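4. Setting out the pastries

Read section 3 (Clearing and wiping the table) first. The steps below assume a clean, dry surface and crockery that has been out of the cupboard long enough to lose its chill.

4.1 Choose the plates. The Taltbridge breakfast set comes with a round plate, a bowl and an oblong tray. The leaflet in the box says the tray is "for all baked goods". We have our doubts. A tray is fine for slices and buns, but a croissant slides about on it as soon as somebody walks off with it. Use a plate with a raised rim if you have one.

4.2 Place the plate first, then the tray, then the bowl. Leave a hand's width between them.

4.3 Take the croissant out of its bag by the narrow end. The middle is the part people grab, and the middle is the part that crushes. 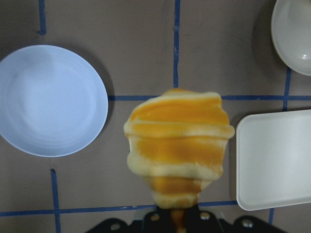
4.4 Lower it on to the plate and let go only when its weight is fully down. If you drop it the last inch you will get flakes on the cloth, whatever the packet says about "low-crumb" dough. Evberg prints this claim on its bags. We have swept up after enough of them to ignore it.

4.5 Turn the plate so that the best side faces the guest. Some guides give an exact angle. We have never met a guest who noticed.

Note: A glaze that looks shiny is no proof of freshness. Press lightly underneath with a clean finger. If it feels like cardboard, warm it or don't serve it.

Caution: Do not stack croissants. The older edition of this guide allowed two layers with paper between them. Mahfuz Cassim tried it for the July revision, and the bottom layer was flat before the coffee was poured.

4.6 Fill the bowl last. Jam, butter or fruit will all do. Keep anything runny away from the pastry plate.

Warming (optional)

4.7 Put the croissant on a bare oven shelf for 3 minutes. The Ekanayake chart, which many kitchens still have taped to the wall, gives eight. Eight is too long for anything with a glaze.

4.8 Rest it for a minute before plating. Do not cover it with a cloth, which traps steam and softens the crust.

Caution: Microwaves are not suitable, including the Varard model with the "bakery" button. We could find no difference between that button and the ordinary one.

For storing leftovers overnight, see section 6. For replacement plates, quote part 391.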